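Posted in August, 7.40am
By the author of the Plida Road court notes

1/ Right, a few of you asked what I made of the nitrous oxide consultation our council has just closed, so I'm doing it here in bits while the kettle's on. Bear with me, I type with one thumb.

2/ Quick recap if you've missed it. Biltemow council wants a public spaces order covering the town centre, the rec and the car park behind Hollmann's. Get caught with canisters in there and you could be handed a fixed penalty, on top of whatever the police decide to do.

3/ They had 1,084 replies! For a local consultation that's massive. The one on bin days got fewer and people were properly furious about bin days.

4/ Most of the replies were for it, from what I could make out of the summary (it's a horrible document, all pie charts). The ones against were mainly youth workers and a couple of parents, and I thought theirs were the best written.

5/ Their worry is that a fine lands on a kid of 17 with no money, it doesn't get paid, and then you've got a court date over something that started on a bench by the swings.

6/ And I do get the other side. I walk the dog through the rec at half six and the big canisters roll about all over the path. I picked up 2 in one morning and they weigh a ton. Our recycling centre won't take them unless you ring first.

7/ What bothers me more is the nerve damage. I sat in on the evening talk at the Drurkance centre and the nurse said she'd seen people in their twenties who couldn't feel their feet. More than 30 of us in that room and you could have heard a pin drop.

8/ She said the thing she'd want every parent to know is that tingling in the hands or feet needs a doctor, soon, and that you should tell them about the gas. People leave that bit out as they think they'll be in trouble.

9/ Somebody at the back asked why it can still be sold at all and that got a bit heated – caterers use it for whipped cream, dentists use it, so a flat ban on the stuff itself was never really on the table. Having it to get high is what's against the law.

10/ So where do I land? I'd have the order, but I'd want a first offence to mean a session with the drugs service and no fine if you turn up. Two other towns near us do it like that, I'm told. I haven't checked, so don't quote me.

11/ Full meeting is at 7pm in the old library and you can sit in without booking. Papers go up online beforehand, though good luck finding them on that website. I'll post the link if I manage it.

12/ Off to work. Be nice in the replies please, I've muted one person already and it's not even eight.

Comments

ricepudding_al: Good thread. We've got the same bother down by the canal and our lot haven't even started talking about it.

mumof3_biltemow: Agree on the session instead of a fine. My eldest would just have hidden the letter.

quietcorner: The fine is the only bit they'll notice though. Sorry but I'm sick of clearing them off the verge.

tessellate: Did the nurse say if the feeling comes back?

Author: @tessellate she said sometimes, it depends how early you're treated, and that it can take months.

Contact | © Plida Road court notes | Back to top

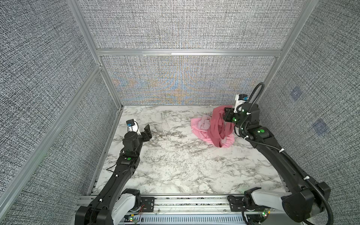 Can I hand in canisters I've found on the rec?

Ring the recycling centre before you go and ask whether they'll take them. Keep them out of your household bin in the meantime, as they can explode when the rubbish gets crushed or burned.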